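4 Oct 2026

# Teaching by folding

I have spent most of my evenings this past fortnight folding laundry, and I'm having a wonderful time. For anyone who missed the last post: I've joined the home demonstration group that Lurdes Veloso runs out of Mesaldale, and we're putting together a big pile of folding examples for a robot called Akbari. The robot itself lives in the workshop and I've only met it once. My share of the job is to do the folding by hand, with a pair of grippers that pinch the way its own hands pinch, so that what I record is something it could have a go at itself.

The target for the whole group is 3000 folds by January. My own share is 100 before the next meeting, and I'm well past the halfway mark (I may have got a bit carried away).

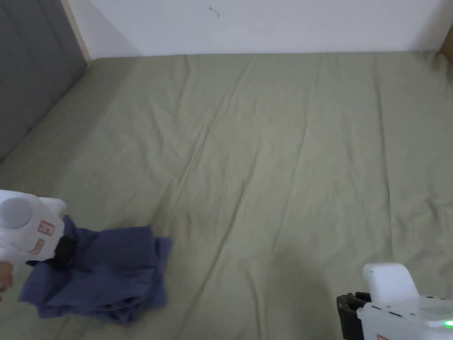

T-shirts are the thing I most wanted to get right, and I'd assumed they'd be the easy bit! With fingers you just grab and flap. With a jaw you have to decide exactly which scrap of cloth you're going for, and go for it. I've settled into leading with the left, so it picks up a corner of the bunched blue cloth while the right one waits over the sheet with its jaws angled down and nothing in them. Lurdes likes that. Her view is that the idle hand is part of the lesson too, and if it wanders about while the other one works, the robot will learn to wander as well. I had been waving mine around like a conductor for the whole first week, so those runs have gone in a folder marked "maybe".

The other big lesson has been speed. My natural pace is far too quick, and I tend to fix little mistakes without noticing I've made them. Lurdes asked me to slow down and leave the fixes in – if a sleeve goes astray, put it right calmly and carry on. She says the recoveries are worth more to her than a perfect run, and I believe her, having watched Akbari drop a tea towel and then carry on folding thin air with great confidence.

We start every garment in a heap, too. I used to lay things out neatly first (old habits) until it was pointed out that I was doing the hardest part off the record. Getting from heap to flat takes me longer than all the folds put together, and I've come to enjoy it most. You hunt for a corner, then a second one, then pull gently until the cloth gives you a straight line to work from. Pull too hard and the whole shirt slides towards you and you're chasing it down the bed.
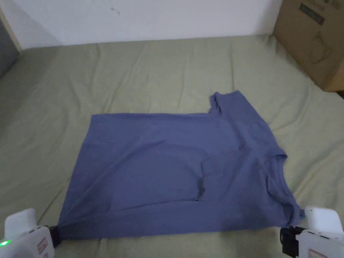

*Both corners held and the edge pulled straight, one sleeve still sticking up.*

I love that stage. Two good grips and suddenly it looks like a shirt! Creases in the middle don't bother me any more, and a bit of cloth folded over on itself is fine so long as I deal with it before the next step.

A few notes for the others in the group, as I promised I'd write mine up:

- Pinch the cloth near a seam if you can. A thin single layer slips away.
- Let go properly before you move off. I've dragged almost as many shirts as I've folded.
- Stop after 6 in a row and stretch your wrists.

Next up for me is long sleeves, then the fitted sheet, which I can't fold with my own two hands. Lurdes has offered to come over to Lulgate and do the first couple with me, and I've promised cake.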